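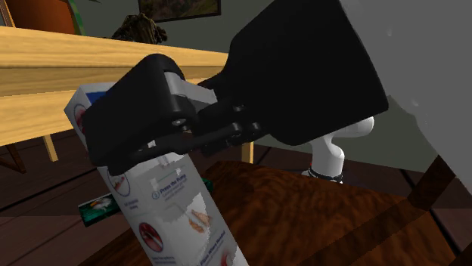
Mallholm, November. Dervishi, the family company that repairs and services cars in Mallholm, is opening a new department for car keys and locks on Monday. From that day, drivers who have lost a key, who own only one key, or who have bought a used car and do not know how many keys exist for it, can get help at our workshop without going to a dealer in another town. Together with the department we start to sell our own home kit for storing keys safely. The kit comes in a tall white box with instructional graphics printed on it and a thin blue band near one end, and inside there is a lined pouch for the key, a spare battery and a short booklet.

The reason for the new department is simple. In the last years many customers came to our reception desk with the same kind of question. They wanted to know if their car can be opened by a person who has a copy of the key, or if the signal of the key can be caught from outside the house. Until now we could only give advice and send them to somebody else. We did not like this, and our customers did not like it also.

The department is led by Forough Esfahani, who joined Dervishi as a mechanic and later took her training in vehicle locks and electronics. She will work with two colleagues in the rear part of the workshop, where a separate room with its own entrance has been prepared.

"When people lose a car key, they think first about the cost of a new one," said Forough Esfahani. "I understand this very well. But the old key is still somewhere, and on many cars it will still start the engine. I would like every customer to ask us to remove the old key from the memory of the car. It is a small job and we do it at the same visit."

What the new department offers

Customers can order the following work from Monday:

Cutting and programming of new keys for most passenger cars and small vans.

Removing lost or stolen keys from the memory of the car, so that they do not start the engine any more.

Checking how many keys are stored in a used car. We recommend this to all persons who have bought a car from a private seller.

Repair of door locks, boot locks and ignition locks, also after an attempt to break in.

Changing the battery in a remote key. This takes a few minutes and no appointment is necessary.

Most keys can be made while the customer is waiting. For this we have prepared a stock of 500 blank keys, which covers the models we see most often in our workshop. If the right blank is not in the stock, we order it and inform the customer by telephone when it has arrived. A normal appointment takes around 30 minutes. Older cars with a damaged lock can need more time, and in this case we tell the customer before we begin.

For every key we make, the customer must show the registration document of the car and a personal identity document with photograph. We ask for your understanding that we cannot make an exception, also not for customers whom we have known for a long time. If the car belongs to a company, we need in addition a letter signed by the company.

About the home kit

The home kit is made for cars which open without pressing a button on the key. Such keys send a weak signal all the time or answer when the car is calling them. Thieves can use equipment to make this signal longer, while the key is lying in the hall of the house. The pouch in the kit is made to hold the signal back when it is closed in the correct way. The fold must be pressed down completely, and the booklet shows how to do it.

We advise customers to test the pouch at home. Put the key in the pouch, close it, walk to the car and try to open the door. The door should stay locked. Please repeat this test from time to time, as the lining can become worn when the pouch is carried every day in a pocket or a bag. A pouch that fails the test within 6 months after the purchase will be exchanged at our reception desk against the receipt.

The kit is not a replacement for other protection. Forough Esfahani recommends to keep using a steering wheel lock if you have one, to park in a lighted place and not to leave bags on the seats. "A visible lock on the wheel is old-fashioned, but I use one on my own car," she said. "Also please do not hang the key next to the front door. Many people do this, my own parents as well, and it is the easiest place to reach from outside."

Evening for customers

In the first week of the new department we invite all interested drivers to an information evening in the workshop. Forough Esfahani will explain the different types of car keys, show how a lost key is removed from a car, and answer questions. Visitors can bring their own keys and have the battery tested without payment. There will be coffee and tea. The number of chairs is limited, so please register at the reception desk or by telephone. The exact evening is written on the notice at our entrance and is also told to everybody who registers.

Other locations

The key department begins in Mallholm only. Our smaller workshop in Loltlow will accept orders for keys, but the car must be brought to Mallholm for programming. We plan to look at the experience after 3 months and decide then if Loltlow will receive its own equipment. The home kit is available in both places from the first day.

Customers of the Utetti breakdown service who have locked the key inside the car should call Utetti first as before. The driver will open the car at the roadside if this is possible. If a new key is needed, the car will be brought to our yard and we will handle it on the next working day.

About Dervishi

Dervishi is a family company for car repair and servicing with workshops in Mallholm and Loltlow. The company carries out inspections, brake and exhaust work, tyre changes, air conditioning service and now also work on keys and locks for private and business customers.

Contact for press and customers

Questions about the key department are answered by Forough Esfahani. Please ask for her at the reception desk in Mallholm. Journalists who wish to visit the new room before the opening are welcome and are asked to tell us one day before.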